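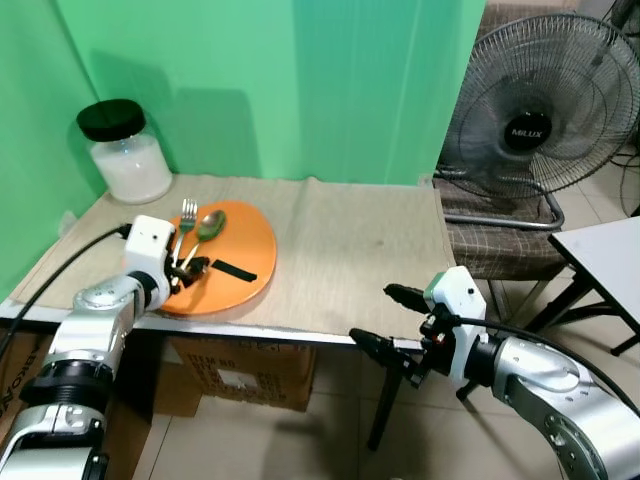 Unit 2: Setting a Simple Place
Household Skills, spring handout
Instructor: Hiba Khalaf

Before you start

Read the page on washing hands and wipe down the table. If you use a cloth, pull it flat at the corners. A textured cloth holds a plate in place better than a smooth one, but crumbs catch in it, so shake it out before it goes back in the drawer.

Plate and flatware

For a casual meal, one plate, one fork and one spoon are enough. Put the plate down first, one thumb's width in from the edge of the table. The fork goes on the left with the tines pointing away from the diner. The spoon goes on the right, bowl up.

Flatware may also be carried to the table on the plate and laid out from there. Pick up each piece by the handle — never by the tines or the bowl. Take everything off the plate before food is served, including straps, ties and anything else that isn't flatware.

Jars on the table

Sugar and salt look alike in a clear jar. Label the jar on the side, not the lid, as lids get swapped. Keep jars toward the back of the table where a sleeve won't catch them. Close a screw-on lid until it stops, then lift the jar by its body.

The pantry jars for this unit hold 300 grams. Refill them from the large bags on the bottom shelf and write the month on the label (for example, March).

Practice

Work in pairs. One person sets a place and the other checks it against the notes, then you trade. Nahom Jemal's group uses the sink side first, Elli Kokkonen's group the window side.

Set the place once with the plate already down, and once starting from a bare cloth. Write down which pieces you had to move a second time.

Clearing

Flatware comes off first, then the plate. Leave the jar for last and wipe under it. Plates go back in the Murow cabinet — rims facing the same way — and forks and spoons go in separate trays.

For next class, bring a dish towel and read pages 2 to 9 of the packet. Extra packets are in room 874.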